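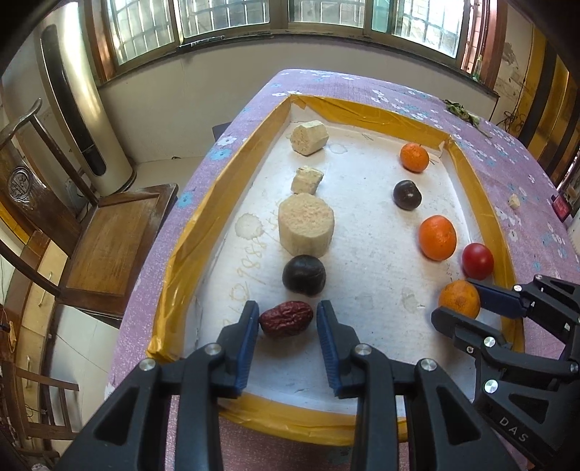

Wer mit Hedvika Šindelář über Textilkunst spricht, muss damit rechnen, dass ihr das Wort schon nach wenigen Minuten zu groß wird. Sie webt seit ihrer Lehrzeit, hat bei Wallin Möbelstoffe entworfen und unterrichtet heute in der Werkstatt Kulavis. Zu den offenen Strickabenden, gestickten Protestbannern und umhäkelten Laternen, die in den vergangenen Jahren so viel Zuspruch gefunden haben, hält sie Abstand. »Ich habe nichts gegen die Leute. Ich habe etwas gegen die Pressetexte.« Eine violette Tischdecke mit weißen und blauen Blumen etwa, findet sie, brauche keinen Kurator, um ein Textil zu sein, über das man reden kann. »Da steckt eine Rapportentscheidung drin, eine Farbentscheidung, eine Vorstellung davon, wie ein Tisch aussehen soll. Das interessiert bloß keinen, solange es auf dem Tisch liegt.«

Anlass unseres Gesprächs ist das Projekt Travon, für das im März Wandbehänge aus gespendeter Kleidung in einer früheren Schalterhalle gezeigt wurden. 561 Kilogramm Stoff seien verarbeitet worden, hieß es im Begleitheft. Šindelář war dort, zweimal sogar, und blieb unüberzeugt. »Ein Gewicht ist keine Aussage. Was waren das für Fasern? Wie viel davon war Polyester? Im Heft stand dazu kein Satz.« Außerdem seien einige Bahnen mit Heißkleber auf Trägervlies befestigt gewesen. Sie habe am Rand nachgefühlt, was man vermutlich nicht durfte.

Flor Sánchez, die Travon geleitet hat, kennt den Einwand. Am Telefon klingt sie eher müde als gekränkt. »Hedvika will, dass alles hundert Jahre hält. Wir hatten 35 Beteiligte, von denen die meisten noch nie eine Nadel gehalten hatten. Natürlich wurde geklebt.« Die Förderung habe 3.810 Euro betragen, davon sei der größte Teil in Miete und Transport geflossen. Zur Faserfrage sagt sie, eine Sortierung sei geplant gewesen und dann an der Zeit gescheitert.

Šindelář lässt das nur halb gelten. Knappes Geld kenne sie auch. Was sie stört, ist das Versprechen, dass aus gemeinsamem Nähen von selbst Gemeinschaft werde. »Ich habe fast sechs Jahre lang einen Kurs gegeben, in dem zwei Frauen nebeneinandersaßen und kein Wort gewechselt haben. Beide haben sehr gut gewebt.« Sie lacht, nimmt den Satz aber nicht zurück.

Und was wäre besser? Da wird sie vorsichtig. Bei Cokidum, einem kleinen Archiv für Musterbücher, hilft sie derzeit, Bindungspatronen abzuzeichnen, bevor das Papier zerfällt. Ob das jemand brauche, wisse sie nicht. Besucher gebe es kaum, und die Trägerschaft habe den Raum nur bis zum Herbst zugesagt. Von Sánchez würde sie sich trotzdem gern die restlichen Stoffe ansehen – »die Wollsachen, falls welche dabei waren«. Sánchez sagt, zwei Säcke stünden noch bei ihr im Keller. Gefragt habe bisher niemand danach.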